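The Kusetti fault was an error in the grasp planner of Sotcombe, a simulation package used to train robot arms for household cleaning. It caused a simulated arm to close its gripper before reaching an object, then carry on with the task as if it were holding something. The fault was reported on 8 April 2022 by a team testing bathroom tasks, in which an arm picks up items such as spray bottles from the lid of a toilet tank.

Of 3584 trial runs in the Mowat task set, 235 were affected. Most were logged as successful — the scoring script checked the position of the arm and ignored the object. 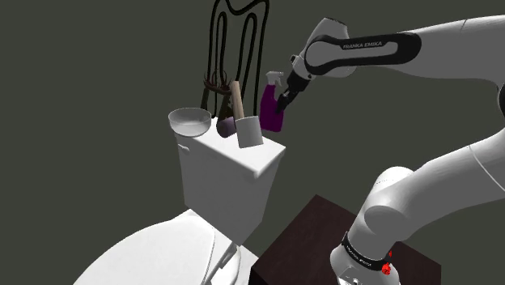
Margaux Lacroix wrote in reply to the report that the scoring script was the more serious problem, as a planner fault of this kind would otherwise have shown up within the first 50 runs.

A corrected planner was released in November. The Jikden scoring script was changed in the same release and now checks contact at both fingers.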